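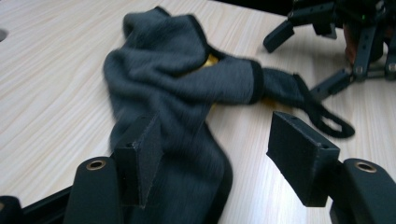 *Sock task, yellow cloth underneath. Two hand-held grippers at one table.*

The Tollum project collects demonstrations of people handling soft things with grippers, then trains one policy on all of them. These are views from the gripper cameras during collection in May. We used Pomix for recording and Grutby for training.

Each task was collected in two ways: with one gripper, and with two grippers working from opposite sides. Every operator had 15 minutes of practice per task. Those practice runs are kept in a separate folder and were not used for training.
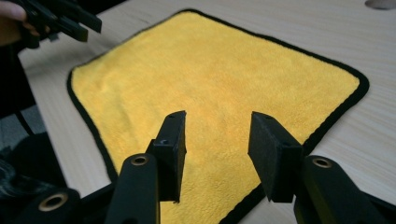
The towel task was where the choice of starting pose mattered most. In our first training round every run began with the cloth already bunched, and the policy did poorly at finding a corner. For the second round we added flat starts. A dark edging like the one on this yellow towel gives the camera a clear line to follow against a pale table, so we report bordered and plain cloths separately. The Kelmendi test set has 7 cloths, and three of them have no border.

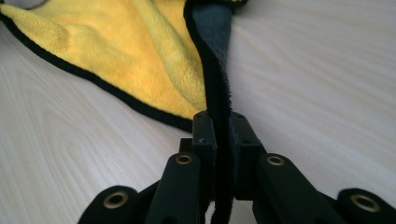

*Edge pinch on the two-sided towel, yellow pile on one face and gray on the other.*

Edge pinches are labeled by hand at the moment the fingertips close. Slips are labeled too and stay in the training data. The policy trained with slips included regrasped more often than the one trained on clean runs only. We have not tested this on socks yet.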